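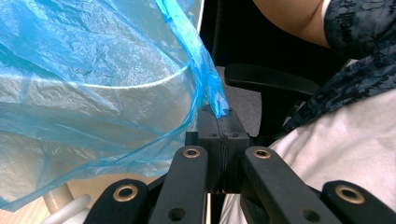

Why Is Plastic So Hard to Get Rid Of?

Think about the last thin plastic bag you met. It carried some apples home, or lined a trash can, and then its career was over. The whole job may have lasted 17 minutes. The bag itself plans to stick around much longer than that.

To see why, we have to get very small.

What plastic is made of

Plastic is built from long chains of tiny parts called molecules. Picture a paper-clip chain with 1,000 clips in it, then picture a bowl full of those chains, all tangled like noodles. The chains slide past each other a little when you pull, so a bag stretches before it tears. Pull harder and it does tear, usually over the one puddle in the parking lot.

Most plastic bags start out as oil or natural gas from deep underground. A factory turns part of that into little pellets that look like rice. The pellets are melted and blown into a huge, thin bubble. (Yes, grown-ups get paid to blow bubbles.) The bubble is flattened, cut, and sealed, and there's your bag.

Why worms aren't interested

Drop an apple core in the garden and a crowd shows up for dinner. Worms, beetles, mold, and bacteria chew it into soil. Drop a plastic bag next to it and the same crowd walks right by. Those long chains are very hard for living things to snip apart, so as food, a bag is a bit like a bowl of bolts.

Sunlight does better. It makes plastic brittle, and the bag cracks into smaller and smaller bits. Small bits are called microplastics – and they are still plastic. Wind and rain carry them into rivers, and rivers, as usual, head for the sea. 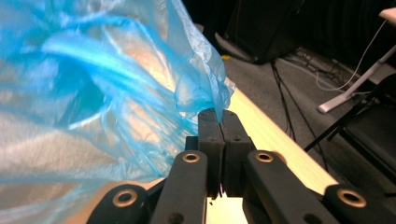

What you can do with a bag

Use it again. A bag doesn't know it was only meant for one trip. It can hold muddy shoes, wet swimsuits, or the rock collection you promised to keep out of the car.

Keep it out of the regular recycling bin unless your town says it's okay. Thin bags wrap around the spinning parts of sorting machines, and then someone has to climb in and cut them loose. In the town of Dalow, the Figueroa Street library has a drop-off box just for bags. Last June it filled up in 27 days, mostly with bags full of other bags.

Or bring a cloth bag to the store. This works best if you remember it before you reach the checkout. Hang it on the doorknob tonight.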